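### 4.2 Tidying a small table

Most published tidying results begin with the objects already spread out politely, a hand's width apart, like guests at a party who have not been introduced. We wanted something closer to what a parent or a shift lead would recognize as a mess. It is a modest mess. Liyanage's pilot users, shown the same layout, cleared it without putting down their coffee.

The Stirnon policy was trained on 419 demonstrations and then run for 200 trials. Each trial allowed 145 seconds, after which the operator called time. Objects were drawn from a pool of 12 and included at least one container, one flat item and one thing that rolls. Figure 3 gives one view of the work and one from the wrist.
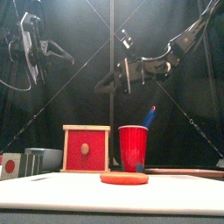 #### 4.2.1 What went wrong, and where

Boxes and blocks were the easy part. They have flat sides and stay where they are put, and the policy handled them with something like confidence. Cups were harder once a marker was standing in them: the arm had to decide whether it was moving one object or two, and it did not always decide before closing its fingers.

Flat discs were the real embarrassment. A person slides a disc to the table's edge and pinches it there. Our policy preferred to press down on the middle, lift, find nothing, and press again — a habit Vlachou compared to checking the fridge for new food.

Bowls failed for a different reason. From the wrist, the closed fingers cover much of what they are meant to be working on, and a bowl lying beyond a board can be in plain view while the spot directly under the fingertips is not. Side handles offer a tempting grip, though a light bowl lifted by one handle tends to swing.

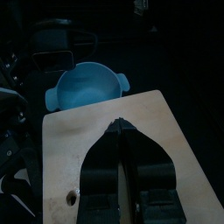 *Trosby Workshop Papers, p. 145*

**Figure 3.** Objects and arms at the worktable (first panel); wrist view with a light blue bowl past the edge of a board (second panel).

We do not claim that the chore is solved. Dunbar's suggestion that we report "partial tidiness" as a separate score was adopted, mainly to spare the policy's feelings — the definition is in Appendix B.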